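Prutum Bench Kit

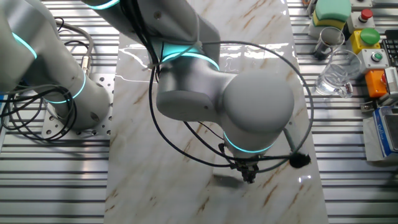
A collaborative arm of the kit's type over a marble-patterned board, with a second arm at left.

The Prutum Bench Kit is a packaged robot workstation sold by Flukarus to small laboratories, training colleges and light workshops. It combines two collaborative arms, a slotted aluminum table, a software license and a set of practice tasks called the Parry set. The seller describes it as a complete cell that can be put to use by staff with no background in robotics. Independent support for that claim is thin, and several buyers have disputed it.

Contents

The standard package includes the arms, mounting plates, one gripper for each arm, cabling, and a controller running the Clutport software. The table is supplied as aluminum extrusion with parallel slots, so plates and fixtures can be moved. Lighted rings on the arm joints show cyan in the illustration above. The sales brochure calls the rings a "status language," though the manual gives them a single short table, and that table leaves out the state shown when an arm is paused from the software.

Household items are not supplied. The Parry set asks the owner to provide cups, tumblers, sponges and similar goods, and gives only loose limits on their size. This keeps the price down, but it also means that two owners reporting results on the same task may have been handling quite different objects. A kitchen scale is listed as optional in one part of the manual and required in another.

Tasks

The Parry set has 114 tasks, divided into picking, placing, wiping, pressing and pouring. Most involve one arm. Tasks that call for both arms are grouped at the end and are marked "advanced," although two-arm work takes up most of the product's advertising.

The button-pressing tasks are generally regarded as the most useful part of the set. They need little preparation, and a failed attempt is easy to recognize. The wiping tasks are harder to judge. The manual says that a surface should be "visibly clean" at the end and does not say who decides, under what light, or from what distance. Polished surfaces make the matter worse, as glare can hide a smear from one side of the table and exaggerate it from the other.

Clear glass is covered by a short note advising owners to start with opaque objects. The brochure nevertheless lists glass handling among the kit's standard abilities.

Software

Clutport is used to record movements, arrange them into routines and play them back. Its main screen is plain and can be learned in an afternoon. Routines saved in one major version have not always opened in the next, and the release notes have tended to mention this late or in passing. Files can be exported, but only in a format that no other program is known to read.

The license covers one workstation and must be renewed every October, whatever the date of purchase. A kit bought in late summer therefore comes with only a few weeks of paid use before the first renewal. Flukarus has said that this simplifies its accounting. It has not offered partial refunds.

Performance claims

Flukarus states that a new owner can have a first task running within 8 hours of delivery. The figure appears to leave out assembly of the table, leveling, and routing of the cables, all of which the manual treats as site preparation. Owners posting on the product's own forum have given longer times, with cable routing a frequent complaint. A loop left too short limits the wrist, and one left too long can catch on fixtures.

The company also cites a 75 percent reduction in setup work compared with "traditional cells." No traditional cell is named, and the comparison has not been published in a form that would let it be checked. The same percentage appeared in material for an earlier single-arm product with a different table and different software.

Reception

Reviews in the trade press have been mild and have mostly repeated the brochure. Teaching staff have been more favorable, praising the open table layout and the ease of swapping fixtures. Workshops looking for steady output have been less satisfied, and some have kept the arms while replacing Clutport altogether, which voids the two-year warranty.

Sales figures have not been released. As of July 13, 2024, the product page still described the revised task manual as "coming soon."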